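October, bench notes, cloths and bags

Sorted the cloths again this morning. The green and the red stay out on the marble-pattern top with the blue-and-white striped one. Everything gray went back in the drawer. Kornél wants the pink bags used up before we open the Roltadov ones – fine by me, they crease less. 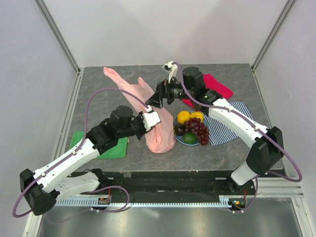
Ayten asked if the thin bags will take a folded cloth without splitting at the side. Not tested yet. Box says 400, so there are enough to ruin a few. Striped cloth needs a hem trim before then. Ask Necati where the good scissors went.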